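07/12/2022 - small leather goods, card holders and storage

Picked up again with the card holders today. The Distent samples have been in the drawer since March and I wanted them checked and written up before the Varma ones get mixed in with them.

Starting point: the Asis holder, old pattern, 32 sleeves. Sleeves stick to each other at the fold. Wiped them with a dry cotton cloth first, which moved the dust and did nothing for the sticking. A barely damp cloth was better. Left it open over lunch with a strip of baking paper between every few sleeves and they came apart without pulling at the weld. I would do it that way again. Do not use the alcohol wipes from the blue tub, they turned one sleeve cloudy on the spare and it has stayed cloudy.

Stitching on the Asis is fine except for one loose end at the spine. Trimmed, not melted. The thread looks like cotton to me and I didn't want to put a flame near the plastic to find out.

Distent pattern next. Measured the pocket depth with the steel rule, 100 mm on the long side, so a standard card sits well below the top with room left over. That is too deep. You have to push the card up from below with a thumb and the sleeve creases a little more each time. If we order these again I'd ask for a shallower pocket or a thumb notch.

Did the in and out test by hand, 40 times on one sleeve, same card. Sleeve held. Small white stress line at the mouth after 23, no longer at the end than it was when I first saw it. The closing strap did not loosen that I could tell, but the fold in it has gone soft and it no longer springs back by itself.

Notes on the tan faux leather:
- marks easily with a fingernail, most of them rub out
- conditioner does nothing on it, sits on top and goes greasy, wipe it off
- pale stitching picks up dye from dark denim, keep it away from the jeans offcuts

Moved on to where all of this is going to live. The holders were stacked flat in a shoe box and the bottom ones took the shape of whatever was above. The clear acrylic organizer is better, provided they stand on edge and are not packed tight. Left it out on the stone-look counter next to the work so things could go straight in.

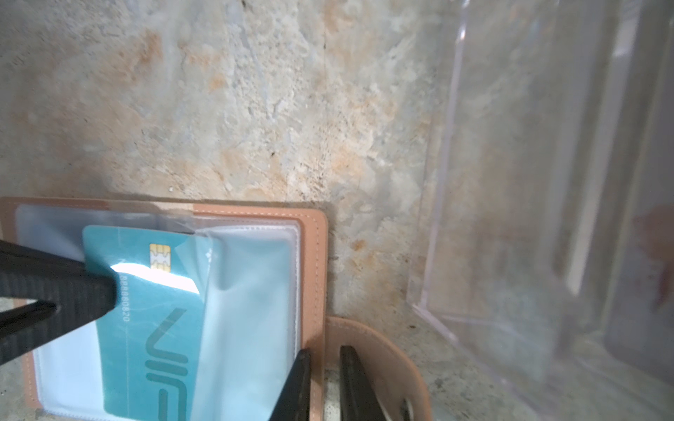

Cards go back in chip end up where the sleeve allows it, and one card per sleeve. Doubling up stretches the mouth and then a single card slides around in it afterwards. Loyalty cards with raised digits are the worst for this. I'd put those in the outer sleeves, which are easier to get at and cheaper to give up.

Cleaned the acrylic with soapy water and a soft cloth. It scratches if you so much as look at it with a paper towel.

Still to do:
- Varma holders, same test, same card
- ask Bavasholm if they sell the sleeve inserts separately
- new label for the drawer - the old one still says buttons
- put the steel rule back on its hook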